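Search the help pages Go

Is the Roltance two-arm kit worth it for sorting small metal gears?

fluvside_workshop

Good morning to all. I am responsible for a small training workshop in Fluvside and I must decide before the end of April if we buy the Roltance two-arm kit or not. We have had one set for testing since some weeks, lent by the seller, and now they wish to have an answer from us.

What we want is modest. The arms should pick small gears and put them on a round plate, and later take them off again. We show the movement by hand, many times, and the Trarari software learns from the recordings. Each arm has a small camera at the wrist, in a green printed mount. The table is covered with a dark gray cloth, because the bare surface gave too many reflections and the gears were difficult to find in the video. 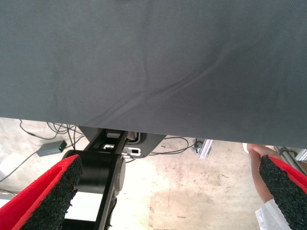 My first doubt is about the price. The kit itself we can pay, but the seller offers also a setup service for 800 dollars, and I do not understand well what I receive for this money. The paper says "cell preparation, cable routing and first calibration." I have asked two times for a list in detail and I received the same sentence again.

My second doubt is about the cloth. It makes wrinkles, and it has folds from the packaging which do not go away. When the gripper comes down to a gear which is near to a fold, the finger pushes the cloth and the gear moves. On a flat place it works better. Is this a problem of the kit, of the calibration, or only of my cloth?

Third, the wrist camera cable is quite long. I am afraid it will touch the parts on the table. Did somebody shorten it, and is the warranty still good after this?

I thank you in advance for your patience with my English.

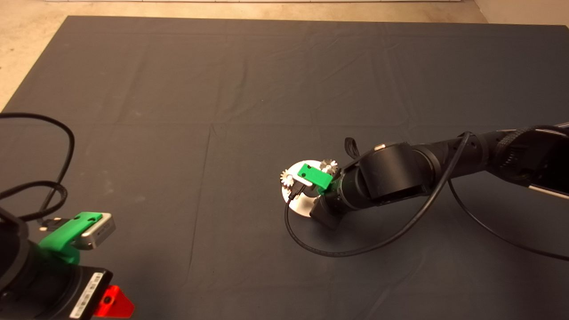 mangundap_cell_2
Assembly technician, regular contributor

I work with the same kit at Mangundap, so I can say what happened with ours. I will take your points in the order you wrote them.

The setup service: we paid for it. A technician came for one day, which means 8 hours including the lunch. He fixed the arms, he ran the cables, and he made the calibration between the wrist cameras and the arms. The calibration was very good and I could not have done it so fast. The cables I did again myself the week after - he had left them on the floor in loops and our cleaning cart pulled on one. If you have a person who is comfortable with the calibration manual, I would keep the 800 dollars. If you do not have this person, pay it, but ask that the technician shows you each step and does not work alone.

The cloth: I think it is your cloth, and a little the height setting. Please iron it. I am serious, we iron ours, and then we pull it over the table edge and fasten it underneath with clips. Start at the middle of one long side and go to the corners, otherwise you get diagonal wrinkles. After this, raise the lowest finger position by a very small step until the finger does not push the fabric anymore. Do this for both arms separately, they are not identical.

If the gears lie on a plate, the height must be set again for the plate. We forgot this and lost a full morning of recordings.

The camera cable: do not cut it. Leave enough length that the wrist can turn to both ends, then tie the remaining part along the arm with soft straps. A small loop near the wrist is good. A big loop on the table is bad, also because it appears in the picture of the other camera and the software learns strange things from it. About the warranty I can only tell you that our contract excludes modified cables. Read yours.

For the training, we had 1074 recordings before I trusted it with gears of two sizes mixed. With one size only it was acceptable much earlier. The seller spoke of much less, so please plan your people for it.

Would I buy it again? Yes, for light parts and for teaching. For production with a fixed rhythm, no. The arms are friendly to work with but they are slow.

gearbox_corner

Just get a thin rubber mat. Cloth is always trouble.

trarari_beginner

I have the older set, so maybe not everything is the same for you. With the rubber mat I had the contrary problem, the gears did not slide but they were hard to take because the finger stuck to the mat. I went back to cloth.

One more thing to ask the seller: spare finger pads. Ours came in a bag of 10 and the delivery for the next bag was slow. The pads wear first on the inside face, and when they are worn the small parts turn in the grip. I would put two bags in the first order and ask them to write the price of the pads in the offer.

Contact us | Copyright, the community help pages | Back to top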